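Skip to content. We use cookies to remember your settings. Accept / Manage

# Stuna: two-handed bin task, data card

Hi! I'm Ilham Mahrous and I look after the Stuna recordings. If you've come over from the Venusach repo, this set uses the same file layout, so your old loader should be fine.

Stuna is our attempt to find out how much a policy leans on objects staying put. We tape the bin to the table, leave its lid open, and change what has to go in it. The full set has 2403 episodes split over 9 folders, one per object. The apple folder is the one I'd start with – it's a nice chunky shape and the fingers get a proper hold of it.
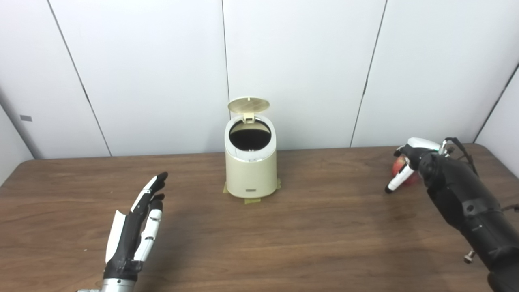 ## What's in each episode

- head view video, plus joint positions for both arms and both hands
- a short text prompt ("put the apple in the bin")
- a success flag, filled in by hand by me, so blame me if one looks wrong

Both hands are logged even when only one does the work. Please don't drop the idle one! We tried that early on with the Jafarzadeh baseline and it got noticeably worse at the reach, and I still can't tell you why.

## Start poses

I spent far too long on these. Version one began every episode from exactly the same pose and the policy just learnt it off by heart (my fault entirely). Now there are 6 start poses, all with the hands held over the table and clear of the bin, and the one used is stored under start_id.

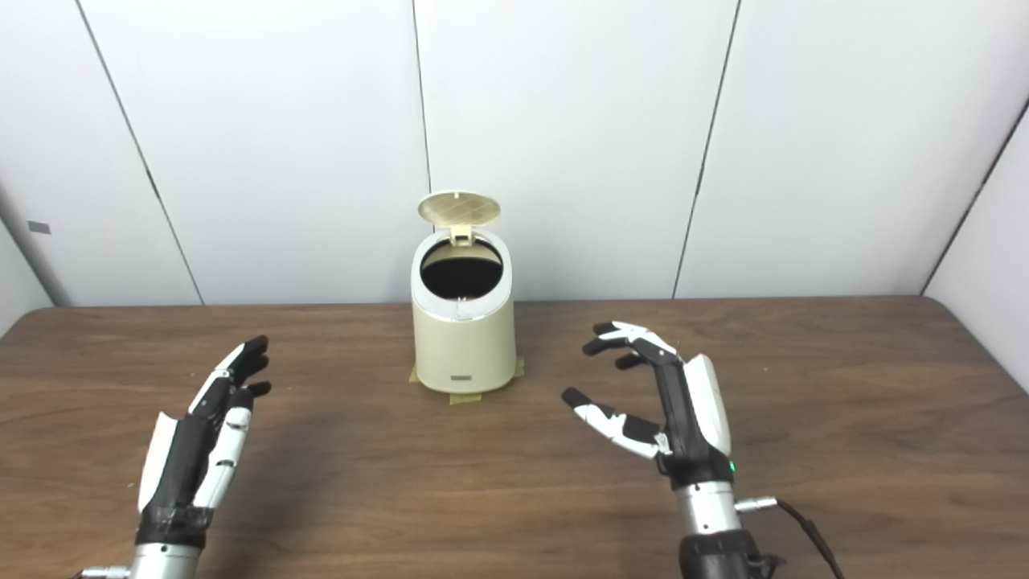
If you're making your own split, keep at least one start_id out of training. We hold out 3 and train on the rest, and the scores drop quite a bit compared with a random split – annoying, but much closer to what we get when we run it live.

## Known problems

The tronwood_sync field is left over from our old Tronwood logger. Ignore it. A few prompts have a stray full stop at the end, which I keep meaning to fix.

Last updated: 15 November 2024

Contact | © Stuna project | Back to top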